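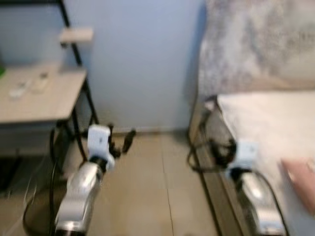 Left and right arms over the strip of floor between desk and bed.

Notebook – animation, Grorncombe, May

Episode 2 retiming. Rhun Wogan sent the revised animatic after lunch. The rooftop argument is now 12 frames shorter, all of it taken from the pause before Killian Riviere's second line. Checked against the dialogue track. Lip sync holds through the cut, but the head turn on the sister character starts early and reads as a reaction to nothing. Moved the turn back to match the breath. Rhun to confirm.

Shot 704 re-rendered with the new line treatment. Outline weight is steadier at distance, still breaks up on the cape when it crosses the moon. Tried a fixed minimum width. It fixes the cape and ruins the hands. Went back to the old setting and masked the cape separately, which costs one more pass per frame.

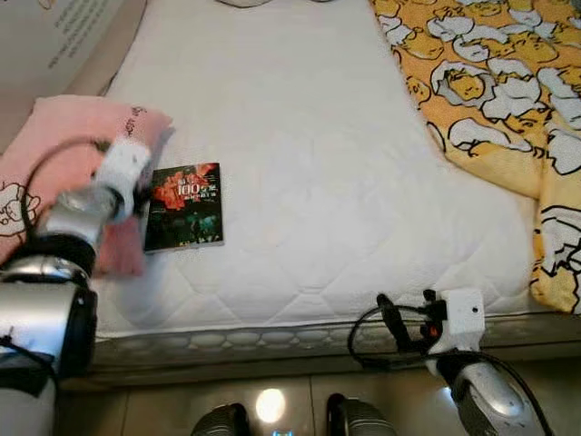
Color: Faustine Besnard wants the flashback in season one's palette. The old swatches were saved in a different color space and come up too green in Plendard. Converted them by hand and stored the result beside the originals – do not overwrite the originals, the recap still calls them.

Sound: temp score for the harbor fight runs past the end of the picture. Left as is until Faustine Deschamps has the final mix. Her note says the villain's theme should not play before he is named on screen. At present it plays twice before that.

Story continuity: the script has the team leaving Prelturero at night, the background plates are dusk. Phillips has no time to repaint. Suggested grading the plates down and adding lit windows as an overlay. Test on the wide shot first.

Render queue stalled at frame 1000 of the title sequence. Missing texture on the logo. Relinked and restarted at 4:10 p.m.

Open: head turn, cape mask on the remaining moon shots, dusk plates.

Recent entries
Storyboard fixes, episode 1
Walk cycle tests for the younger cast
Title sequence, second version
Voice session notes – Killian Riviere
Background plates received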